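Nunside Community Kitchen – Call for Home Cooks

Do you have a dish that your family asks for again and again? We'd love for you to come and cook it with us!

Nunside is looking for home cooks to take part in Shared Pots, our fall series of neighborhood suppers starting in September. Each evening has one lead cook and a small crew of helpers, and everyone sits down to eat together at the end. You pick the menu. It can be your grandmother's bean stew, the rice you learned to make in your first apartment, or something you only started cooking last year and can't stop talking about.

You don't need any restaurant experience. Last season we had a bus driver, two retired teachers and a high school senior who made the best dumplings any of us had eaten in ages (she's coming back, by the way). What matters is that you like cooking for people and don't mind a bit of noise while you do it.

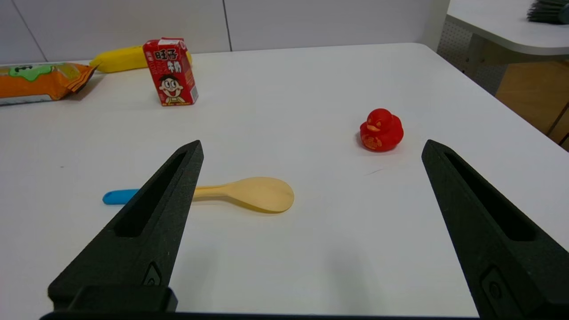
Rice paddle on a white tabletop

What you'd be doing:

Planning a meal of one main dish and one side for 47 guests. That sounds like a lot, we know, but Ross Lennox, our kitchen lead, will sit down with you beforehand and help you scale up your recipe and write the shopping list.
Leading a crew of four helpers on the night. They chop, stir, wash up and generally do what you ask.
Saying a few words about the dish before we eat. Short is fine! One cook last year just told us to watch out for the bay leaves.

Cooking starts at 3 p.m. and supper is at 7. Most cooks are on their way home by 9:30, usually with leftovers.

We buy all the ingredients, and each lead cook gets a stipend for the evening. Our dry goods come from Dimitriou and the vegetables from Wilto Farm, so if you want to build your menu on whatever is ripe that week, tell us and we'll send you the farm's list ahead of time. Special items are fine too – just let us know early if you need something hard to find. 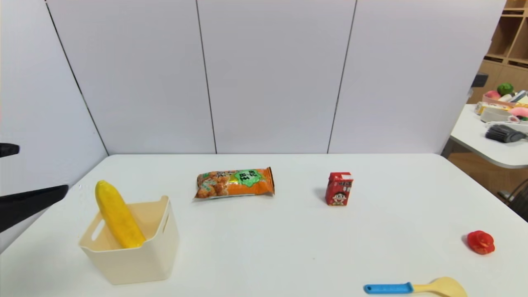 We're also hoping to add a kids' table this year, with an adult-led activity from 5 p.m. until the food comes out. If cooking for a crowd isn't your thing but you're good with children ages 4 to 8, please apply for that instead. Songs, drawing, pretend cafés, seed planting – we're open to ideas, and it's paid at the same rate as the cooking.

You should be 18 or older to lead a meal, or 16 with a parent on the crew. We'll cover the cost of a food handler card if you don't have one. The kitchen is step-free and the counters on the Rilura Street side can be lowered.

To apply, send us a note with your name, the dish you'd like to make and a sentence or two about why you like it. No résumé, please. You can also drop a handwritten note in the box by our front door. Ross reads every one and will call you to set up a visit to the kitchen.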